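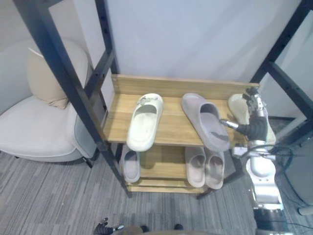
Kada Teach and Run, User Guide, page 313

12 Setting up a shelf task

By now you have a calibrated robot, two hands that open and close when asked, and a scene file with nothing interesting in it. Time to put something in! Shelf tasks are our favourite part of Kada, and the shoe rack is the one we suggest you start with. Slides and slippers are soft and forgiving, and every one of them has a big strap that a hand can get its fingers round. They also give the planner a proper workout, with two shelves, posts in the way and things that nearly match.

You will need:
The head camera and at least one wrist camera, both showing green in the Devices panel
A saved calibration from section 9
Hand drivers loaded for left and right
The Wunato perception pack, installed and licensed
A second person within reach of the stop button

CAUTION: Keep people out of the reach of both arms while Run is lit. The idle arm still makes small balancing moves, even when the task uses only one hand.

12.1 Connecting the planner

1. Start Kada and open the scene file you saved in section 11.
2. Go to Tools, then Planner, then Connect. The planner listens on port 3335. If something else on your network has taken that port, change it in both places (the planner's own settings and the Connect box) and restart both.
3. Wait for the planner light to turn from amber to green.
4. Press Load Bodies. Both arms should appear in the 3D window in the same pose as the real ones. Move one finger of the real hand by hand and watch it move on screen. It never gets old.
5. If an arm on screen is mirrored, go back to section 9.4. Do not carry on and hope.

Note: Load Bodies does not load cables. Add them by hand as soft keep-out tubes, using Scene, then Add, then Tube. Make the tubes a little fatter than the cable bundle and attach the lower end to the arm's base. We spent a long time thinking we could skip this on short tasks.

12.2 Teaching the scene

The scene model has three layers, and it helps to fill them in order. Fixed things go in first (walls, posts, shelves), then furniture that might get nudged, then the things the hands will touch. The planner treats each layer differently. It will never brush a fixed thing, it will keep a wide berth from furniture, and it is allowed to make contact with items in the last layer when a grasp calls for it.

1. Turn the head so that the rack and a good stretch of floor are both in view. Press Hold Head.
2. Choose Capture Fixed. Drag a box over each shelf board and each post. Slanted posts are best marked with the Line tool: click one end, click the other, then set the width.
3. Choose Capture Furniture and click once on each piece. A tub chair usually comes out as one tidy blob, and a cushion leaning on it can stay part of the chair. You have no reason to split them unless the task is to move the cushion.
4. Choose Capture Items and click each slipper or slide. Wunato puts an outline round every one and offers a label.
5. Group the items that belong together with Make Pair. Pairs are what the sorting and lining-up skills work with.
6. Press Check Scene. The report lists anything that overlaps by mistake.

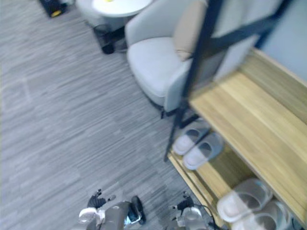

Lorna Cabrera writes that on her set-up the floor was the hard part: a streaky carpet gave her depth map a rash of little bumps, each one was filed as an item, and the planner tied itself in knots trying to go round them all. She fixed it by fitting the floor as a flat plane before anything else was captured, and she would like that step to come first in this guide.

She is right, and it is going into the next issue. Until then, do it like this:

a. Before step 2 above, choose Capture Floor and paint over a patch of bare carpet with the brush. It does not have to be neat.
b. Press Fit Plane. Points close to the plane are now ignored for good.
c. Set Floor Margin to Low for short pile and Medium for anything fluffier.

Carpet with a fine stripe is where you will notice the biggest change. Posts that cross in front of furniture are the other usual suspect. If a chair comes out in two halves because a dark bar runs across it, select both halves and press Merge.

12.3 Choosing a grasp

Kada ships with three grasp styles that suit footwear. Strap Wrap curls the fingers over and round the strap, and it is the one to reach for first. Rim Pinch takes hold of an edge with the fingertips. Heel Push does not lift at all; it nudges the item along the shelf, which is lovely for the last bit of lining up.

1. Select an item, then press Suggest. Up to five ghost hands appear in the 3D window, coloured from green (easy) to red (awkward).
2. Step through them with the arrow keys. Look at the elbow as well as the fingers! A perfect grasp with the elbow inside a post is no use to anyone, and the planner scores the two separately.
3. Tick Use This and press Preview. The arm on screen runs the whole path at quarter speed.
4. Turn on Neighbour Check. It warns you when an extended finger will pass over the item next door during the approach.
5. Set Close Time. We use 700 ms for soft straps. Shorter than that and the fingers tend to arrive one after another, which twists the item before the grip has settled.

Caution: Never shorten Close Time and raise Grip Force in the same test. Change one, run it, then change the other.

12.4 Adding the wrist view

The head camera plans the reach, and the wrist camera tidies up the last few centimetres. Turning on Wrist Assist is the most satisfying click in the whole program, in our view. You can see the planned touch points drawn as small crosses, sliding about as the hand moves in and then snapping into place.

1. Open Views and drag the wrist camera next to the head camera.
2. Press Mask Self. Kada closes and opens the hand while it learns which pixels are robot and which are not.
3. Check the mask. It should cover the palm, the fingers and the whole sleeve.
4. Move the hand until the fingertips are near the item and press Pick Features.
5. Accept or reject each feature with Y or N, then save the set.
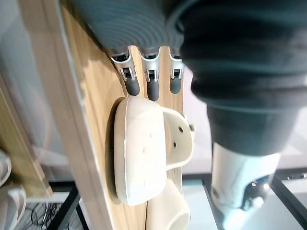 Feature picking rewards a bit of patience, because a tracker that has locked on to the wrong thing looks perfectly happy until the arm moves. Look for small, crisp marks that belong to the item itself. On the cream piece under the fingertips, the two little round holes in the tab are ideal — they are sharp, they sit well clear of the fingers, and their spacing tells the tracker how the piece is turned. The thick rim is a poorer choice on its own, as a smooth edge slides along itself and there is another lip of much the same colour just below. Reject anything that lands on the wood grain behind. And if the sleeve bunches up as it does there, filling half the view, run Mask Self twice with the wrist bent differently each time, so that the folds are covered in both poses.

Note: Wrist Assist needs at least four accepted features to start and will drop out if it falls below three. When it drops out the hand stops where it is and opens only if Release On Loss is ticked. Leave that box unticked for anything held above the floor.

12.5 First run

1. Put Speed at its lowest setting and tick Step Mode. The arm will now pause at each waypoint until you press the space bar.
2. Choose the skill. For a first run, pick Place Pair On Shelf.
3. Mark the target area on the upper shelf with the Area tool. Leave room to one side for the thumb.
4. Press Run and step through, watching the real hand and the screen together.
5. At the Clear waypoint, wait. The hand should be fully open and free of the items before the arm starts to travel. Check this by eye every time during the first session.
6. Press the space bar again to send the arm home.

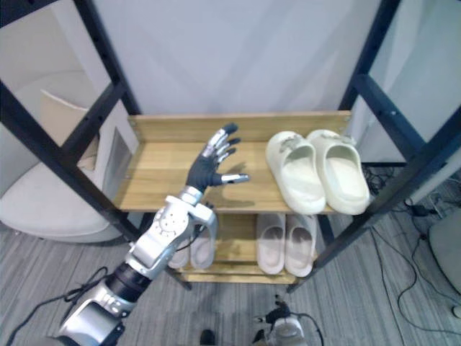
Fig. 12-4. Hand open above the upper shelf, to the left of the pair.

If the thumb comes too close to the nearest item at Clear, widen Release Gap by one notch and step back two waypoints. You do not have to start the whole run again.

Once a run goes through in Step Mode without a correction, untick it and try the same thing at low speed. Then swap the pair for another, or move it to the lower shelf. The lower shelf is a real treat for testing, as the board above makes shade and takes away most of the easy approaches. Expect Suggest to offer fewer green hands.

12.6 Messages you may see

E356: Path blocked at approach. The planner found a grasp but no way to reach it. Try the other hand, or turn on Allow Torso Lean.

Pair incomplete. One item of a pair has been hidden or has lost its label. Turn the head slightly and press Refresh Items.

Mask stale. The sleeve or a cable has shifted since Mask Self was last run. Run it again.

Two items, one outline. Touching slippers have been read as a single object. Use Split and draw along the inner edges where they meet.

Planner busy. Wait for it. Pressing Run again only adds another job to the queue.

Save the finished task with File, then Save Task As. Scene, grasps, features and mask all go into the one file, and section 13 picks it up from there to chain several shelf tasks together.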